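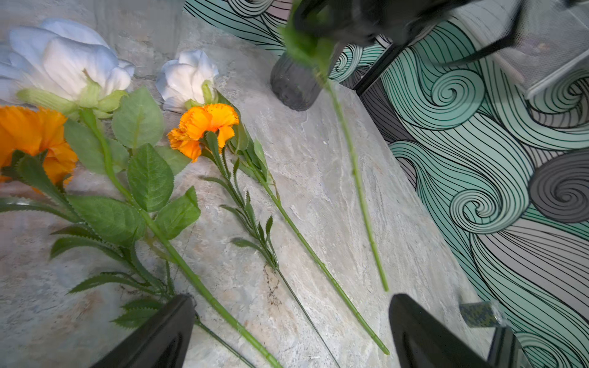
White roses and orange carnations on the marbled table.

13/01/2024

The proofs came from Terkari and I've been grinning all afternoon! Candela wanted her invitations on the thick cotton stock, and I was so nervous the green ink would go muddy on it, but it's lovely, deep and a little mossy, and the type has a proper bite you can feel with your thumb. I ran upstairs to show Didier before I'd even taken my coat off.

We're doing 95 sets, plus 25 spare envelopes for the calligrapher (Maite always asks for extra, and she always uses them). The quote was 553 with the liners included, so I said yes on the spot.

Only 2 fixes. The "r" in Herrero sits too close to the "e", and the reply card needs a wider line for names. Dede spotted the second one, I'd looked straight past it.

Still can't decide on the liners! Plain cream is safe, but I keep going back to the pale gray with the tiny leaf pattern. Candela is coming over tomorrow and I'll put both in front of her and keep my mouth shut, or try to.

Must send Cayetano the seating list for the place cards before bed.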